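# Skincare and Makeup Claims: Questions We Keep Getting

We try products, we read the small print, and we're slow to be impressed.

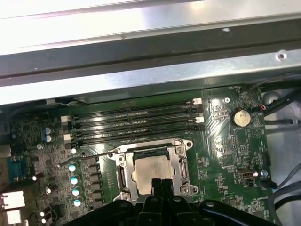
*Last updated: February*

## Does "dermatologist tested" mean a dermatologist liked it?

No. It means a dermatologist was involved in a test. The label doesn't have to say what was tested, on how many people, or what the result was. If a brand gives you the study, read it. If all you get is the phrase, treat it as decoration.

## Trulow says its serum "reduces the look of pores." Does it?

"The look of" is doing most of the work in that sentence. Trulow's serum has enough silicone in it to blur the surface of your skin for an afternoon, and so does a drugstore primer. Your pores will be the same size when you wash it off. I don't mind a blurring product, but I do mind paying serum money for one.

## What about the survey on the Trulow box?

The box says users "agreed their skin felt smoother." Look at the bottom panel and you'll find it was 100 people who were sent the product free and filled in a form after 7 days. There was no comparison group. Give people a free jar of plain petroleum jelly and plenty of them would agree their skin felt smoother too.

## Hunik is advertised as "chemical free." Is that safer?

Water is a chemical. Hunik's day cream contains water, glycerin, a couple of plant oils and a preservative, which makes it a perfectly ordinary cream. It's pleasant enough. The lavender oil bothers me more than any of the ingredients the ad tells you to be scared of. Fragrant plant oils can irritate sensitive skin, and "natural" on the front won't stop that.

## Should I avoid preservatives?

I wouldn't. A water-based cream without a working preservative system can grow things you don't want near your eyes. If a small-batch brand tells you its lotion has none and will keep for a year on the shelf, ask how. We have asked a few. The answers were not good.

## Is the Krawczyk night cream worth it?

We get this one more than any other, usually from people who have already bought it and would like to be told yes. It's a thick, well-made moisturizer with a nice lid. The "cellular renewal complex" is not explained anywhere on the site, and the ingredient list doesn't help, as nothing on it goes by that name. If you have dry skin you'll probably be happy with it. You'd probably be happy with something at a quarter of the price.

## But Krawczyk has 2683 five-star reviews!

Sort them by date. A big chunk came in during the launch month, and a lot of those carry a line saying the reviewer got the product as part of a promotion. Then read the three-star ones. Those are nearly always the most useful reviews on any site, as the writer has nothing to sell and isn't furious about shipping.

## Can a foundation have real sunscreen in it?

Yes, and the SPF on the label can be accurate. The trouble is the amount. SPF is tested with a much thicker layer than most people would ever put on their face as makeup. Wear a separate sunscreen and let the foundation be foundation.

## How do I patch test?

Put a small amount on the inside of your forearm, twice a day, for a week. Don't start two new products together. Stop if you get itching, swelling or a rash, and see a doctor if it doesn't settle. A clear patch test lowers the odds of trouble on your face but can't rule it out.

## What happened to the Dumbridge shade finder?

We took the link down. Dumbridge says its tool has been "trained on 2200 faces" but won't say whose, and it gave me three different shades in one evening from the same bathroom. One was orange. Go to a store, put a stripe on your jaw, and walk outside to look at it in daylight.

## Do brands pay you?

No. Some send samples, and we say so at the top of the review when they do. Trulow stopped sending them after our primer review.

## Will you look at a product I'm thinking of buying?

Send the full ingredient list along with the name. A screenshot of the ad isn't enough to go on. We can't give advice on prescriptions, and we don't answer questions about moles. Take those to a doctor.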